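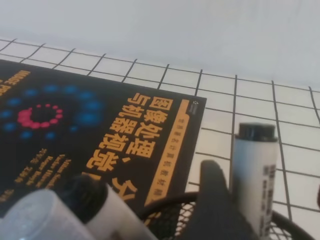 # Do textbook buyback apps ever pay what they quote?

**marginnotes** — 8 Aug 2020

I'm clearing out a shelf and keep getting told to use Jatoleo. You scan the barcode, you get a price, you mail the box, they pay you. That's the pitch anyway. I scanned a bunch last night and the first quote was $14 for a statistics book I would have guessed was worth nothing, so naturally I don't believe it.

What I want to know is whether anyone here has received the quoted amount, in full, in an actual bank account. Please don't send me the reviews. I've seen that the app has 3,000 of them and they all sound like the same cheerful person.

**slowboat**

I've used them twice. First box paid in full. Second box, half the books were marked down to "acceptable" after they arrived, and the total dropped by a lot. They did email me to say so. You get a few days to object, and if you object they'll ship the books back at your expense. So it's not a scam exactly, but the quote is a best case and they know it.

**tin_kettle**

I think that's too harsh. I've sent them boxes every April for years and the only time they knocked me down was for a book with a coffee ring on the cover, which, fair enough. People are terrible judges of the condition of their own stuff. If you've highlighted two chapters in pink it isn't "like new."

**marginnotes**

Maybe, but the company doing the grading is also the one that pays less when the grade is lower. I'd trust it more if they sent a photo of the damage. Do they?

**tin_kettle**

No photo, I'll give you that.

**gravelroad**

Has anyone had luck with books that aren't in English? About half of what I've got is computing and engineering in Chinese, and the app either says "item not recognized" or comes back with 12 cents. One of them is the Chinese edition of a thick image processing and machine vision book. It can't be worthless, somebody is still teaching from it.

I've also got a brochure, a booklet and a notebook mixed in with it all, and I assume those are just recycling:

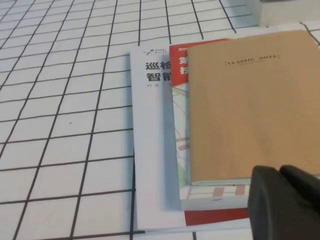 **oddvolume**

Brochures are recycling, yes, unless they're old enough to be interesting, and very few are. I worked the counter at a used bookstore for a long time and the sad rule was that anything given away for free stays free.

The textbooks are another matter. A barcode app only prices what its buyers search for, and its buyers are mostly American undergrads. Translated editions fall through the floor. That tells you about the app's customers and very little about the book. Try a university department before you try another website.

**slowboat**

Departments won't pay either though. The engineering library at Brarcombe stopped taking donations altogether, they have a sign up about it.

**oddvolume**

The library, sure. I meant the students. Pin a card on the board.

**gravelroad**

A card on a board in August, with the campus half empty? I'm not convinced. I'd be paying for the bus ride with the profits.

**marginnotes**

Update from me, since I went ahead with a small box. I filled in the condition form more strictly than I thought I needed to. Anything with a bent corner I called "good," and anything I'd written in stayed home.

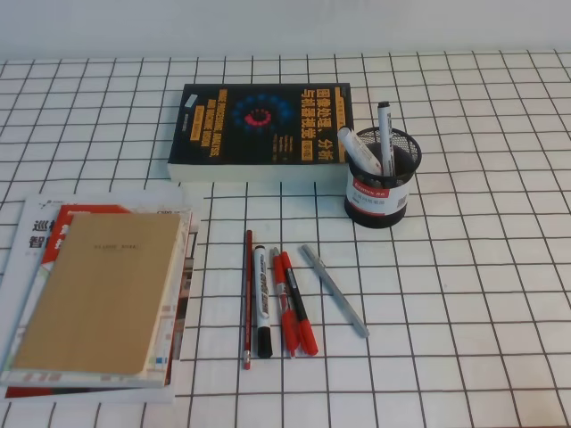 I also photographed every cover and the edges of the pages in daylight before taping the box shut, and I weighed it, so if they grade me down I'll at least have something to argue with. The order number ends in 649 if anybody from Jatoleo happens to read this forum, and I suspect they do, given how fast the complaints get answered.

The one thing that annoyed me already: they wanted me to take payment as Kassa credit, with a "bonus" for doing so. Read the terms. The credit expires. I took the bank transfer.

**tin_kettle**

The bonus is fine if you were going to buy books there anyway.

**marginnotes**

I'm trying to own fewer books.

**slowboat**

For what it's worth, Hirdale Books still does cash over the counter. Their offers are low and they refuse most textbooks, but they tell you to your face and you can take the rest home the same day. I've stopped mailing anything under five bucks. It isn't worth the tape.

**gravelroad**

Do they look at foreign language stuff?

**slowboat**

No idea. Call before you haul it over there, the parking is awful.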